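Spoons, Grain and Soft Toys
Gallery 32, posted 23rd July

I've wanted to put up a page about the grain table for ages, and every time I sit down to do it I end up playing with the grain instead. If you've never pushed a spoon into a full bowl of tiny yellow grains, go and do it. It's like very quiet sand. My aunt Soon-im Ham kept a bowl going on her back porch all through my childhood and we cousins fought over it worse than we fought over the television, so when I moved to Vondside and had a spare table of my own, I knew what was going on it.

The setup is simple and I keep it that way. One bowl, filled nearly to the top. A tray to scoop onto. A spoon. And then whoever is coming to dinner, because in our house the grain is always dinner and somebody soft is always eating it. The bear in the striped sweater gets invited most often (he has the right face for it), and the pink fluffy one gets invited because my niece says it's rude to leave anybody out. I don't argue with her about manners.

I get the grain at Ciltis, where they sell it out of bins at the back and don't mind if you stand there deciding. The last fill was 2,480 grams, which was more than I meant to buy, but the scoop at the store is enormous and I was talking. I keep the extra in a jar with a tight lid and top up the bowl when it starts looking sad.

The spoon took me longer than the grain did! I tried metal ones first and hated the noise against the bowl. Then a plastic one, which made the grains cling all over the handle. Then I found a dark wooden one in the sale basket at Gania, small enough for a child's hand, and that was the end of looking. I went back in December for a second and they were gone, of course.

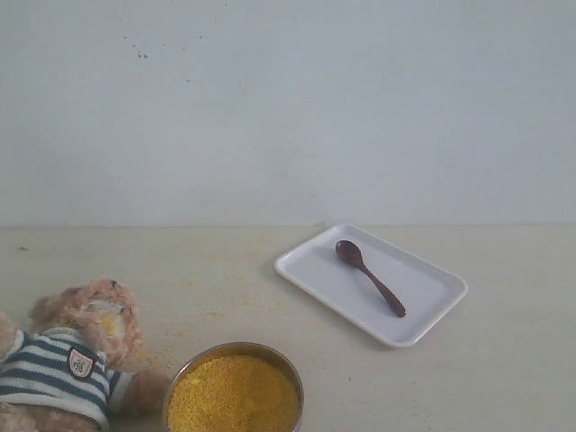 Spoon on its tray, bowl full, and the bear flat on his back with dinner on his face. I'm very fond of that badge on his sweater.

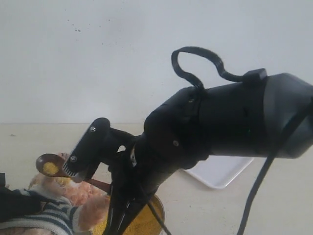 One small helping in the spoon, with more of the yellow in the bowl behind it.
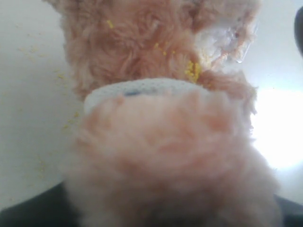

Pink fluff, very close up, and a clump of yellow tucked right down in it.

Can you get the grain out of a long-haired soft toy without ruining the fur?

Take the toy outside, hold it upside down by whatever passes for its feet, and pat it from behind with your flat hand. Most of the loose grain drops in the first minute. For anything caught deeper, part the fur with your fingers and use a wide-toothed comb, working from the ends in toward the body. A vacuum with a piece of old stocking over the nozzle will get the last of it. Keep water away from it until the grain is out, as damp grain swells and sticks to the fibers, and then you're picking it out one at a time with tweezers.

I learned the water part the slow way, by the way. It was a different toy, a rabbit, and I spent most of a movie on one ear.

A few notes on the rest of it, mostly for Kyung-tae Shin, who asked me for a shopping list and got a very long voicemail.

The tray: anything with a raised edge. I like a white one, you can see every grain on it and sweeping up is quicker. I angle mine on the table so the person scooping has a straight run from the bowl, but my niece moves it every single time and she seems to do fine.

The bowl: a round one with a bit of weight to it. We had a light one before and it went over when somebody leaned on the rim, and I was still finding grains under the radiator two months later. Fill it close to the top if your guests are small, because reaching down into a half-empty bowl makes them tip it toward themselves. If your guests are wild, fill it halfway and accept the tipping.

The table: pale, plain, wiped down before you start. Grain that lands on a clean tabletop can go straight back in the bowl. Grain that lands on the floor goes in a bag for Yang, who has chickens and very low standards.

The soft toys: short fur is easiest, and knitted clothes are fine if the knit is tight. Sweaters with a loose knit hold grain in every stitch (ask me about the rabbit's cardigan). Long shaggy fur is a commitment. I'd never tell anyone to leave a shaggy guest out, and my niece wouldn't allow it anyway, but maybe seat them at the end and serve them last.

People with very little ones at home sometimes ask me if I'd do this with a baby around, and I wouldn't. Small grains go in mouths and noses and ears. I sit at the table the whole time even with the older kids, and the bowl goes up on the shelf when I go to make coffee. A big scarf and some empty cups will keep a toddler just as busy.

We've made up a few games over the years, although "games" is generous. There's the one where you carry a full spoon from the bowl to the tray and whoever is watching has to hum, and the humming gets higher if you wobble. There's restaurants, obviously, where the bear sends his food back. And there's the drawing one: tip a couple of spoonfuls onto the tray, shake it level, and draw with the end of the spoon handle. My aunt can do a whole rooster that way. Mine look like potatoes with feet, but the good thing about a grain drawing is you shake the tray and it's gone.

Oh, and somebody wrote in after the last gallery to ask if I'd ever counted the grains in a spoonful. I did try! I got to 56, sneezed, and went to lunch. My niece's official figure is 1,000 and she won't be moved on it.

I'm going to try a darker grain next - there's a nice reddish one at Ciltis - and I'd like to see what it looks like mixed in with the yellow, though I suspect the mixing will be fun for one afternoon and the sorting will be mine forever. If you've done it already, write and tell me what you used and how long it took to get them apart again. Photos of your own dinner guests are very welcome too, sweaters or no sweaters.

Next gallery: the button tins.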